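Clubs > Drerstead Boxing Club > Safety > Gym and ring inspection

Print this page | E-mail this page

Gym and ring inspection, June
Drerstead Boxing Club, Madgate Road hall
Inspected by: Serpil Türkmen
Checked and countersigned: Elif Naz Aydoğan
Start time: 4:30 pm, before juniors

Ratings: OK / Watch / Fix before use. Anything marked Fix before use gets a red tag and stays tagged until one of us signs it off.

RING

Canvas tension and lacing - OK. Relaced on the north side last month and still tight.

Canvas surface - Watch. Tape is lifting near the blue corner. Trim and retape before Friday sparring.

Underlay - OK. No gaps felt underfoot.

Platform and bracing - OK. Bolts checked with the spanner, not by eye. One on the centre brace took a quarter turn.

Ropes - Watch. Second rope has more give than the others. Tighten the turnbuckle and look at it again next inspection. If it won't hold, order from Başaran, same gauge as before.

Turnbuckle covers - Fix before use. Red corner, top cover is split along the seam and the metal can be felt through it. Ring is closed for sparring until it's replaced. Shadow boxing is fine.

Steps - OK. Non-slip strips were replaced after the last report.

BAGS AND MOUNTS

Ceiling beam and brackets - OK.

Chains and swivels - Fix before use on bag 6. The swivel is worn on one side. Bag taken down and left on the floor by the back wall. Don't rehang it on the old swivel.

Bag coverings - Watch. Bag 5 is taped over old tape. It'll do for now, but the edges are rough on bare hands, so wraps and gloves only.

Double-end ball - OK. Floor anchor is flush.

OFFICE AND SIDE ROOM

Furniture stable, nothing stacked to fall - OK. Keep the walkway to the first aid cupboard clear.

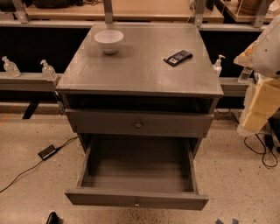
Side room, bedside unit.

First aid kit - Watch. Short on gauze and the instant cold packs are past date. Elif Naz has the list.

Ice - OK.

Concussion cards and stand-down register - OK. Entries are up to date. Coaches are reminded that a boxer on stand-down doesn't spar, and that includes light technical rounds.

Emergency numbers by the phone - Fix. The sheet still has the old after-hours number for the clinic. Reprint it in larger type.

PERSONAL GEAR (CLUB LOAN)

Headguards - Watch. Fosusik adult mediums are fine. Two of the juniors have stretched chin straps and were pulled from the rack.

Gloves, 14 oz - OK. Wiped down and aired.

Mouthguards - not supplied by the club. No mouthguard, no sparring.

HALL

Exits - OK. Rear door opens fully from inside.

Extinguisher - OK. Tag current.

Lighting over ring - Watch. One tube is flickering. Council has been e-mailed.

COMMENTS

The turnbuckle cover should have been reported when it split. There's a fault book on the hook beside the glove rack - please write in it, even if you've already told a coach.

Next inspection will be done with the ring stripped, so allow over an hour.

S. Türkmen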